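# Can a robot tidy your room yet?

I get asked this a lot, mostly by kids who have been told to pick their socks up off the floor. The short answer is no, sorry. The longer answer is much more fun, so grab a snack and I'll tell you what I know.

## Some machines already do chores

Think about your washing machine. You put in dirty clothes, press a button and walk away. It fills, spins, drains and stops, all by itself. A dishwasher does the same sort of thing with plates. We don't usually call them robots, but they're pretty clever helpers!

Now think about what they *can't* do. The washing machine can't find the sock under your bed. It can't fold your T-shirt. It stays in one spot and waits for a person to bring it things.

That's the big puzzle. Doing one job in one spot is something machines are good at. Wandering through a messy house and working out what to do next is really, really hard.

## Why is it so tricky?

Try this. Close your eyes and pick up a pillow, then a spoon, then a banana (ask first if it's the last banana). Your hand changed its grip every time, didn't it? You squeezed the banana gently and you didn't even have to think about it.

A robot has to work all of that out. How heavy is it? Is it squashy? Is that a blue towel, or the cat lying on a blue towel? Your brain has had years of practice with this stuff, starting from when you were a baby throwing peas.

Shops are a bit easier than bedrooms. The shelves stay put and the floors are flat. Say a shop called Wornen has 1,657 things to put on its shelves, and a robot gets 1,615 of them right. That sounds amazing! But a person still has to go and fix the ones it got wrong, and if one of them was a jar of beetroot, there's mopping to do as well.

## Legs or wheels?

Wheels are great on smooth floors. They're not much good on stairs, and they get grumpy about thick rugs and toy bricks. Legs can step over things, so some robots have two legs like you, and some have four like a dog. A robot spider could have 8, though I'm not sure I'd want it in my kitchen.

Walking is only half of a chore, mind you. If you want the dishes brought in, something has to hold the dishes – and four legs with no hands won't get you far with a stack of bowls.

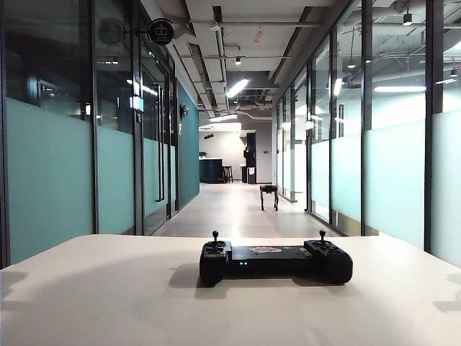
*A four-legged robot in the corridor, with a handheld controller on the table.*

Have a look at the controller. It has a thumb stick on each side, a lot like the ones on a game controller. Plenty of robots can be steered by a person, and that's a good question to ask whenever you see a video of one doing something brilliant: is it deciding for itself, or is somebody driving?

## Your turn

Pick a chore you do at home and write down every tiny step, as if you were explaining it to a robot that knows nothing. "Set the table" might start with "find the kitchen". I tried it with making toast and filled nearly two pages before I got to the butter.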